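Mon 1 January

Ink day! Workshop cold enough for gloves first thing, but I wanted the new oak galls going before the week gets busy, and I've been itching to open the sack since it came from Sernport. Lovely galls, small and dark and heavy, hardly any with exit holes. The holed ones gave us a weak brown last year, so I picked them out and put them in a separate jar for dyeing.

Crushed 368 g. Used the big mortar, lid of an ice cream tub over the top to stop bits flying. Went for coarse crumbs, nothing bigger than a peppercorn. The dust gets everywhere and is bitter as anything if you lick your lips (I did, twice).

Into the enamel pot with 1,336 ml of rainwater. Kept it just under a simmer for 25 minutes and then off the heat with the lid on. The smell is wonderful, somewhere between tea and a wet shed. Colour at the end was a good strong tan, much deeper than the Dondach batch at the same stage. Strained through muslin, then again through an old pillowcase.

Note for whoever tidies up: iron and gall liquor will mark stone and the acid dulls it, so all mixing stays on the enamel tray. Plain water wipe straight after, no vinegar.

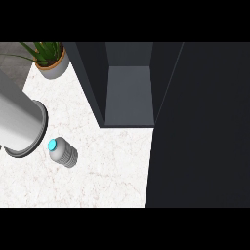 White marble with faint pinkish-brown veining.

Added the iron sulphate in small lots and watched it go. I never get tired of this bit. One spoonful and the tan turns a murky violet grey, another and it's nearly black in the pot, yet on paper it still goes down pale and only darkens as the air gets at it. Dipped a strip after each lot and pinned them in order above the sink.

Gum next. Ogunleye gum arabic, the lump sort, soaked overnight and stirred in warm. It dissolved far more cleanly than the powder, no fish-eyes. A shade too thick at first with the steel nib, fine with the quill. Let it down with a splash of the second straining and both were happy.

Cut 20 test slips from the Skustora rag paper. Half go in the window and half in the drawer, all labelled in pencil on the back. Ruled a fine line, a thick line and a solid block on each one. No feathering on any of the fine lines, which is a huge step up!

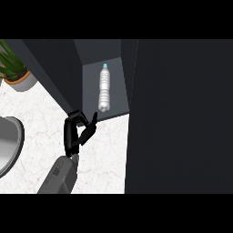
How long should the ink stand before bottling?
Leave it a fortnight with the lid loose, stirring every couple of days, then pour it off the sludge and drop in one clove per bottle against mould.

Still to do: try the second straining by itself as a wash, and find the glass funnel. Want to repeat with less iron too. The last two strips look a bit rusty at the edges and I suspect I went one spoonful too far.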